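Home Guides Recording Simulator Support

Last updated Oct 27, 2026

Section 4. Recording demonstrations in the simulator

This section covers how to record demonstrations in the Brikby simulator for use as training examples. It assumes you have installed the Wuvora recording client, completed the hand controller calibration in Section 3, and can move the arm without error messages. Real-arm recording is covered in Section 6.

4.1 Before you start

1. Open the recording client and select Simulator from the Source menu.
2. Log in with your own operator name. Do not share a login. The operator name is stored with every demonstration and is used later to balance the training set.
3. Choose a task from the list. Read the task sentence in full, including the end condition.
4. Check that the wrist view is on. The client will record without it, but the learning system will reject the file.
5. Set the storage folder to a local drive. Network folders can drop frames.

Note: A task sentence such as "pick up the bowl and place it on the tray" describes the goal only. You choose the path. Try not to use the same approach every time.

4.2 Loading a room

1. Press Load Room. The simulator picks a layout from the Pleswood set and applies random floor, counter and wall materials.
2. Wait for the status light in the client to turn green.
3. Move the gripper slowly over the work surface and look at the wrist view. You should be able to tell where one surface ends and the next begins.
4. If a surface is missing or flickers, press Reload. Do not record over it.

Materials change with each load so that the system does not learn to depend on one floor or one counter. Some combinations look odd, and strong patterns in stone or wood can make edges harder to judge. Keep these rooms. They are useful examples as long as you can finish the task in them.

Check the position of the fingers as well as the surface. In the wrist view the gripper takes up a large part of the picture, and an object at the side may show only as a narrow strip. With a black gripper over dark marble, the outline of the palm can be hard to follow. Use the gap between the fingers as your guide.

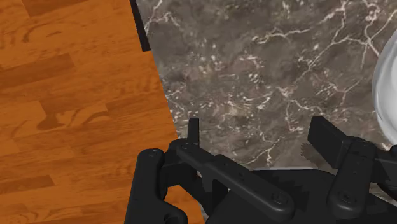 Lies Nijs
Technical writer, simulation and data tools

If the object you need is at the side of the view, bring it between the fingers before you start the approach. Rotate the wrist first, then move sideways. Moving sideways with the fingers low is the most common cause of a knocked object.

4.3 Recording a demonstration

1. Move the arm to the start pose and release both triggers.
2. Press Record. A short tone confirms that recording is on.
3. Carry out the task at a steady speed. Small corrections are fine and should be left in.
4. When the end condition is met, open the gripper, back away, and hold still for 2 seconds.
5. Press Stop.
6. Mark the result as Success, Failure or Discard.

Caution: Do not pause in the middle of a demonstration to answer a message or adjust your chair. Long pauses are learned along with everything else. If you have to stop, press Stop and mark the recording Discard.

Use Failure when you tried the task properly and it did not work, for example when an object slipped. Use Discard when the recording itself is no good – wrong task, frozen view, lost controller signal. Failures are kept and used. Discards are deleted at upload.

4.4 How many to record

A standard set for one task is 78 demonstrations. Load a new room after every second recording, even if the current one is going well. A full training batch holds 3000 demonstrations from several operators, so a small number of weak ones will not spoil it.

4.5 Checking and uploading

1. Open the Review tab and play back the first and last recordings of the session.
2. Confirm that the wrist view and the arm motion stay in step.
3. Fix any wrong result labels. Labels cannot be changed after upload.
4. Press Upload and leave the client open until the list is empty.

If the upload stops with error 38, the file has no wrist view. Go back to step 4 in 4.1, turn the view on, and record the demonstration again.

Rooms built with the older Söderlund layouts still load, but they cannot be mixed with Pleswood rooms in one session. Start a new session to switch between them.

Previous Contents Next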